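3.2 Collection of demonstrations

Operators at the Fallholm site recorded 64 demonstrations of the drawer task with the hand-held gripper.

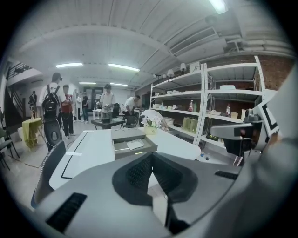 Figure 2. View from the gripper camera during collection.

The policy is trained on wrist views alone, at 30 frames per second, and receives no map of the room. Backgrounds were therefore left as they were - with people, shelving and ceiling lights in view behind the gray box and its open drawer. Two operators shared the recording.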